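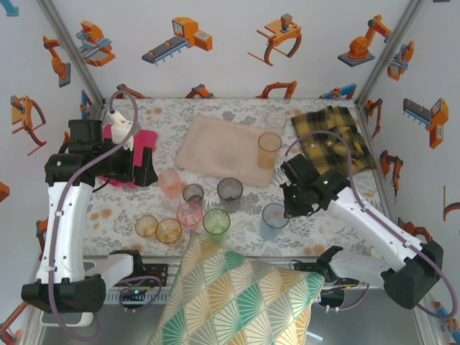
The last call went out too close to the shoot, one background player wrote to us afterward, and people who work weekdays had no way to get the time off. We are posting earlier for this one.

Call for Background Players and Day Crew: Zastura

Flolo Pictures is casting background players and hiring day crew for Zastura, a half-hour comedy pilot shooting on location in Emommont this July. The story follows two sisters who inherit a failing local TV station and try to keep its morning show on the air. The lead roles and speaking parts are cast. Please do not send auditions for them.

Background players

We need more than 20 adults to play the studio audience, station staff and people on the street. No acting experience is required. You must be 18 or older and free for at least 2 full shooting days. Studio audience players will be called for the same days and must keep the same look on each of them, so no haircuts or new color between calls.

Expect to be on set for up to 14 hours, including meals and waiting. A lot of the day is waiting. Background players are paid by the day, with overtime as stated in the deal form. Lunch is provided. Travel and parking are not paid, but there is free parking at the base camp lot and a van from there to the set.

Wardrobe: bring three outfits of your own in plain, medium colors. No logos, no bright white, no thin stripes. The pilot is set in early spring, so one outfit should include a light jacket.

Day crew

We are also hiring set production assistants, a second wardrobe assistant and a van driver. Production assistants should have worked on at least one shoot of any size - student films count. The driver needs a clean license and must be able to start before sunrise. The wardrobe assistant should be able to do basic hand sewing and keep continuity notes.

Crew are hired for the full run of the shoot plus a paid prep day. We can't split these jobs between people.

Where we shoot

Most interiors are at the old Hubmann building, which stands in for the station. There are stairs at the front and a ramp on the side street. If you need the ramp or any other access arrangement, say so when you apply and we will plan your call around it. Street scenes will be shot within walking distance.

How to apply

Send one email per person to the Flolo casting desk with the subject line "Background" or "Crew" and the job you want. Include your full name, phone number, the town you live in and any July dates you can't work. Background applicants should add two recent snapshots, one of the face and one full length, plus height and clothing sizes. Phone pictures are fine. Crew applicants should attach a one-page resume.

Applications close at the end of June 2025. We will contact everyone we can use by phone or email, and call times go out the evening before each shooting day.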